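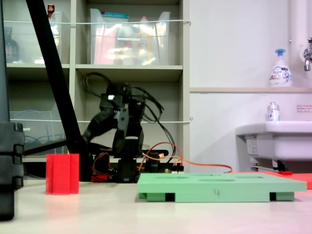 Westa Toy Library - Questions and Answers

How do I become a member?
Come to the desk with a document that shows your address. The membership costs 9 euros for one year and it is for the whole family.

How long can we keep a toy?
Three weeks. You can prolong it one time by e-mail, if no other family waits for it.

Which toys are good for a child of two years?
Children are different, so please ask us. Many parents begin with shape sorters, stacking cups or big puzzles with knobs.
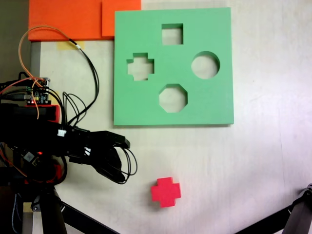
For older children we have board games and building sets, these are on the shelves near the window.

We lost a piece. Must we pay?
For one small piece, no. Please write it on the card in the bag - it helps the next family. If the toy can't be used any more, we ask for half of its price.

Do I need to wash the toys?
Wipe them with a damp cloth and mild soap. Please don't put them in the dishwasher.

Are you open in summer?
Yes, but in August only on Tuesdays, until 11 o'clock.

Can I give you our old toys?
Please write first to Valentin Sârbu. We don't take soft toys.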